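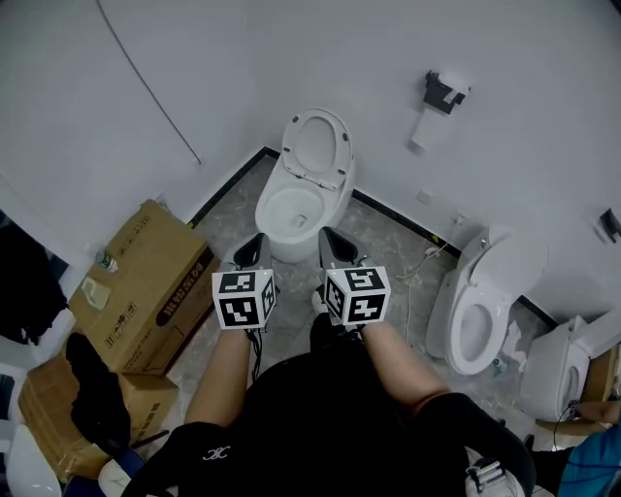

How a hand-held gripper teaches a robot

A robot arm does not know how to lift a toilet seat. It has motors and it has a computer, but neither of them has any idea what a toilet seat is. Someone has to show it.

One method is to let a person do the job while holding a pair of grippers. A gripper is a tool with two fingers that open and close. The person uses the grippers in place of hands, and the movements are recorded. Later a computer studies the recordings and works out how an arm with the same kind of fingers should move.

The Skivmont workshop has been building a pair of these grippers. The project is called Gernedo. This page explains how the parts work and what they are for.

The fingers

A human hand is very complicated. It can bend in many places at once, and most robot hands cannot copy it. Two fingers are much simpler. They can pinch, push and hook, and those three movements cover a surprising number of jobs around a house.

Gernedo's fingers are grey and set at an angle, so the person can see past the handle to the tips. Straight fingers were tried first. They hid whatever they were about to touch, and the tester kept leaning sideways to look round them.

A lever in the handle closes the fingers. When it is let go, a spring opens them again. The widest gap between the tips is 100 millimetres. A mug fits in that gap and a dinner plate has to be picked up by its rim.

The cube

Above each handle is a white cube with black square patterns on it. Each pattern is called a marker. A marker is a bit like the square code on a ticket, but it holds far less information. It stores one number and nothing else.

A camera looks at the markers. The computer already knows the true size of each one, and this lets it work out two things.

The first is distance. A marker looks smaller when it is further away. If the computer knows how big the marker really is and how big it looks, it can calculate how far off it must be.

The second is tilt. A square seen straight on has four equal sides. Turn it, and the far side looks shorter than the near side. From the shape of the four corners the computer can calculate which way the cube is facing.

You can test this with a square of card. Hold it flat in front of you and turn it slowly like a door. Watch the far edge.

Why use a cube and not a flat sign? Hands twist. A flat marker disappears as soon as it is turned away from the camera. On a cube, another face normally comes into view before the first one is lost. Every face has a different pattern, so the computer can tell which side it is looking at.

The camera

The camera goes on the person's head, so it looks down over both arms at the job. Its pictures show the cubes, the fingers and whatever the fingers are near. If the person turns to look at something else, the cubes may go out of view. That part of the recording has to be thrown away.

The program that reads the markers is called Akix. It goes through the video one still picture at a time and writes a line in a table for each cube it finds. The line gives the cube's position, its tilt and the time. A short test last August produced 821 lines. In 40 of them the answer was plainly wrong: the cube had apparently jumped to the other side of the room and back again. Strong light on a shiny marker had confused the program. The patterns were printed again on dull paper.

Why a bathroom?

A table with a few wooden blocks on it is an easy place to work. The floor is clear, the light is even and there is plenty of space for elbows. A small bathroom is harder. White walls and white toilets look very alike to a computer, and it can be difficult to find where one ends and the other begins. The useful things are also low down, so the person must point the grippers towards the floor without hiding the cubes behind an arm.

A toilet has moving parts as well. The lid and the seat are hinged, which means they swing in a curve. If a gripper pulls in a straight line it will slip off the edge. The person's arm follows the curve without much thought. A robot needs the curve as numbers.

Making a marker of your own

You will need squared paper, a black pen and a ruler. Draw a large square and colour in a thick black border all the way round. Divide the white space inside it into 9 small squares, three rows of three. Colour some of them black.

Now turn the paper a quarter of the way round. If the pattern looks the same as before, it is no use as a marker, as the computer could not tell which way is up. Change one square and turn it again.

Words used on this page

Gripper: a tool that holds things by closing its fingers.
Hinge: a joint that lets a part swing round a fixed line.
Marker: a printed pattern that a computer can find in a picture.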